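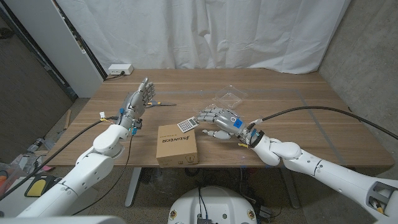 What is the difference between a grasp planner and a grasp controller?

A grasp planner decides where the hand should go and which preshape it should use before contact. A grasp controller takes over near contact and decides how far and how hard each finger closes. In this unit they are separate processes with separate logs, and you will be marked on both.

Home Unit outline Week 5 Week 6 Week 7 Labs Contacts

Week 6 handout: Grasp selection and hand-off for multi-fingered hands
Prepared by Rūta Kalniņš. Lab queries to Carmela Sarmiento.

Read this before the lab. The code is in the Delorme repository under the week6 folder. You will need last week's calibration file, and if yours failed the residual check, redo it first.

1. Where the software sits

Delorme is organised as four processes. Perception publishes object masks and a fitted shape for each mask. The planner, called Mevum, subscribes to those shapes and returns a ranked list of wrist poses with a preshape attached to each. The arm controller tracks the chosen pose. The finger controller runs at its own rate on the hand side and doesn't wait for the others.

Messages are stamped on the sending side. If you compare times across processes without correcting for clock offset, your plots will show fingers closing before the command was sent. Several groups handed in plots like that last year.

2. Rigid and non-rigid objects

Mevum was written for rigid things: boxes, tools, a calculator. It fits a cuboid or a cylinder, samples candidate poses on the surface, throws out those that collide with the table and scores the rest. The default is 3,000 samples per object. You can drop this while debugging, but put it back before you record results.

A clear plastic bag breaks most of these assumptions. Depth returns from transparent film are sparse and noisy, the fitted shape changes from one reading to the next, and the bag changes shape once fingers close on it. For soft items we skip the surface sampling and use a top-down approach with the palm facing the table. The fingers close until the joint currents rise or the travel limit is reached. Travel limit matters here, as thin film may give almost no current signal at all.

Set object_class to soft in the config to get this behaviour. It isn't detected automatically. 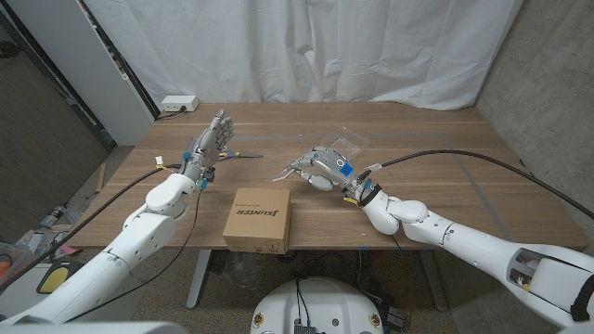

3. The hand-off from planner to controller

Hand-off takes place when the wrist is within 8 mm of the target pose and the arm velocity is below threshold. At that point Mevum stops sending updates and the finger controller owns the hand until it reports one of the following:

HOLD - currents are stable and above the contact level
CLOSED_EMPTY - travel limit reached with no contact
TIMEOUT - neither condition met within 4 seconds

Treat CLOSED_EMPTY with care for soft items. It can mean a miss, or it can mean a good grip on something very thin. Hajnalka Deák's notes on the unit page cover the secondary check, which compares the object mask before and after a small lift. Read the section on thresholds at least.

The arm that isn't grasping should be parked with its hand open and clear of the planned path. Mevum treats it as a static obstacle, so if you jog it by hand after planning, you must replan.

4. Wrist camera and paper

The wrist camera helps in the last part of the approach, when the head view of the object is blocked by the hand. It also sees a good deal of the hand itself. The self-mask removes those pixels using the joint angles and the hand model. A poorly calibrated thumb will leave a strip of grey in the cloud, and the planner will report a collision with an object that isn't there.

Crumpled paper is a useful test for this. A white sheet has little texture apart from its creases, so the segmenter tends to split it along the larger folds and return several masks.
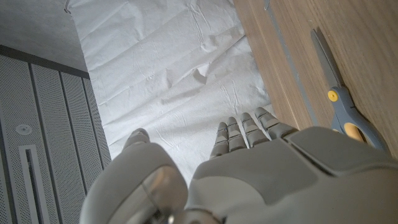
Merging is done on colour and on height above the support surface. The default height tolerance suits a flat sheet. Raise it for a creased one, in small steps, and stop when neighbouring objects start to join the same mask. Write down the value you settled on and the one where it went wrong.

5. Lab task

Run the approach on one rigid and one soft item of your choice. For each, save the planner log, the finger log and the wrist camera stream. Allow around 60 minutes, including start-up. Then submit:

a plot of wrist error against time, with the hand-off marked
a plot of finger joint currents on the same time axis
a paragraph on any run that ended in TIMEOUT or CLOSED_EMPTY
your config file, unedited

Keep the emergency stop within reach of the person who isn't typing. Bianka Katona will sign off your start-up checks before you enable the arms.

Submissions go through the unit page and close at 5 pm. Viktória Bakos is marking this one.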